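Religion and the Calendar, Unit 5
The Season of Lent: Origins, Counting and Practice
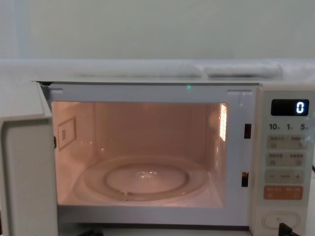
Before you read

These notes go with the second half of the unit. They assume you have read the handout on Easter and know why its date moves. Bring both to the seminar. The reading by Roald Wikström is in the course folder, and only the first 20 pages are required.

1. What Lent is

Lent is the period of preparation before Easter in most Western churches. In the Roman Catholic calendar it begins on Ash Wednesday and ends before the evening Mass of Holy Thursday. Many Lutheran, Anglican and Methodist churches also keep it. The Eastern churches keep a similar fast, usually called Great Lent, which begins on a Monday and follows its own rules.

The English word comes from an older word for spring and has to do with the days getting longer. Most other European languages use a word taken from the Latin Quadragesima, meaning "fortieth." Compare Spanish Cuaresma, French Carême and Italian Quaresima.

2. Where it came from

Early Christians fasted before Easter, but for a short time, often a day or two. Writers of the second century already mention disagreement over how long the fast should last. The number forty appears in connection with the Council of Nicaea in 325, where one of the canons refers to a forty-day season. It does not explain the term, which suggests that readers were expected to know it.

Two things fed into the season. One was the fast before Easter. The other was the preparation of people who were to be baptized at the Easter Vigil. They received instruction in the weeks before, and over time the rest of the community joined them in fasting and prayer. Historians disagree about how much weight to give each of these. Wikström favors the second.

Forty also has a place in scripture. The Gospels say Jesus fasted forty days in the desert. Moses spent forty days on the mountain, and Elijah walked forty days to Horeb.

3. Counting the days

Students often count from Ash Wednesday to Holy Saturday and get 46. The usual explanation is that Sundays are left out, as every Sunday recalls the Resurrection and is not a fast day. Take away six Sundays and you have forty.

In Rome the season first began on a Sunday, six weeks before Easter. Four days were added later so that the fasting days would come to forty, and this is how the start moved back to a Wednesday. Milan did not adopt the change and still begins on the Sunday.

4. Ashes

Ashes were an old sign of mourning and repentance. In the early Middle Ages they were used for people doing public penance. By the end of the eleventh century the custom had spread to everyone. The ashes are normally made by burning palms from the previous year's Palm Sunday. Two formulas may be used when they are given: "Remember that you are dust, and to dust you shall return," or "Repent, and believe in the Gospel."

5. Fasting and abstinence

Keep these two words apart in your written work.

Fasting limits the amount of food. In current Catholic practice it means one full meal and two smaller ones that together do not equal a full meal. It applies on Ash Wednesday and Good Friday.

Abstinence limits the kind of food. It means no meat on Ash Wednesday and on the Fridays of Lent. Fish is allowed.

Medieval rules were stricter and often ruled out eggs, milk and butter as well. Pancakes on the day before Ash Wednesday are usually linked to the need to use these up.

6. Terms to know

Quadragesima
Catechumen
Laetare Sunday (the fourth Sunday, when rose vestments may be worn)
Triduum
Shrovetide

7. Written work

Choose one of the topics below and write two pages. Work is due May 17, 2019, and should be left in the tray at the Olstead building.

The link between baptism and the forty days
Roman and Milanese practice compared
Changes in the rules on food since the Middle Ages

Use at least two sources besides these notes. Wikström, page 113 onward, is useful for the second topic. The unit counts for 10 percent of the course grade. Rewrites are accepted until the start of the September term.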